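Entwistle Fruit Box — Frequently Asked Questions

When do you deliver?
Every Wednesday, between 6 am and noon. Karla or Fulgencio will leave the box at your front door unless you've given us other instructions.

How much does a box cost?
The small box is $31.00 and feeds one or two people. The family box is $54.00. Delivery is free within the Sarnow area and $6 everywhere else we go.

Can I choose what goes in?
You can list up to three things you don't want. Everything else depends on what the growers have picked — in winter that means plenty of citrus.

How should I store oranges?
On the bench or table they'll keep for a week. For longer than that, put them in the crisper, unwashed. Lemons and mandarins are best in the fridge from the start.
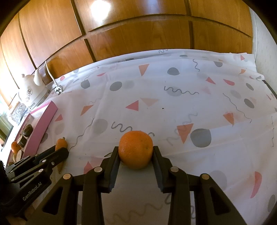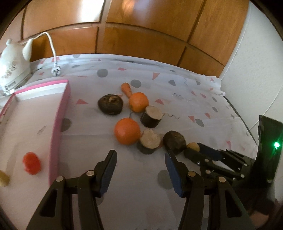
An orange, and a table with a printed cloth.

Are your oranges waxed?
No. The colour can be a bit uneven and the odd mark on the peel is normal.

What if something arrives spoiled?
Email Dayana Ochoa by Friday night and we'll credit your account. You don't need to send the fruit back.

Can I skip a week?
Yes, as long as you tell us two days ahead. There's no limit on skips, and we close for two weeks in December anyway.

Do you take the boxes back?
Yes please. Flatten the box and leave it out on delivery day.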